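The folding bench at Skemico, in pictures

Posted May 6, 2022

I've been on the finishing floor at Skemico for seven years, most of that time with a pile of somebody else's washing in front of me. We do uniforms, gym gear and a fair bit of plain cotton for Plirkholm, and every piece gets folded before it goes out the door. Last December we got two arms on a bench, and ever since then people have asked me what it's like working beside them. So I've put together this little page for the families and for the crew on the other shift, who keep telling me they never get to see the good stuff!

First thing to know is that the arms don't do the lot. T-shirts, tanks and other simple shapes go to them, and anything with buttons, zips or a fussy collar still comes to us. Danilo Malabanan looks after the bench during the day. He used to be our fastest folder by a mile (he'll tell you so himself) and now he spends his time sorting what goes where, watching the grippers and writing up whatever went wrong. He got a pay bump for it too, and he deserved it.

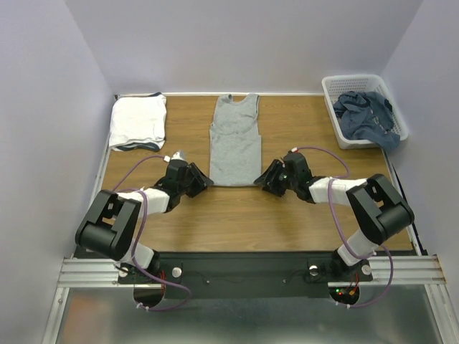 What changed most for me was my shoulders. I used to go home and not be able to reach the top shelf in the kitchen, and these days I move between sorting, checking and packing, with 30 minutes at each before we swap. Some of the girls miss sitting at one table all day having a yarn, and I get that. It's quieter on our side now and you have to go looking for a chat. We asked for the tea break to be at the same time for everyone again, and we got it, so that's helped a bit.

The other big change is the talking we do about clothes. You'd never think there was so much to say about a singlet! Danilo wants to know how I find the shoulders on a crumpled one, which hand goes first, when I give up and shake it out – stuff I've done for years without putting a word to it. He writes it all down in a Rollus notebook and takes it up to the office on the second floor.

I won't pretend everyone was happy at the start. Two of us went over to the Adams building to do deliveries and I was sorry to see them go, though they had the choice and they both like the driving. The rest of us were promised our hours would stay the same, in writing, and so far they have. I'd still like to see more of us trained up on the bench, and I've put my own name down for the next round.

If you're on the late shift and want to come and have a look, Danilo is happy to show you the ropes before handover. Just tie your hair back first and leave your coffee in the lunchroom, please – he's pretty strict on that one.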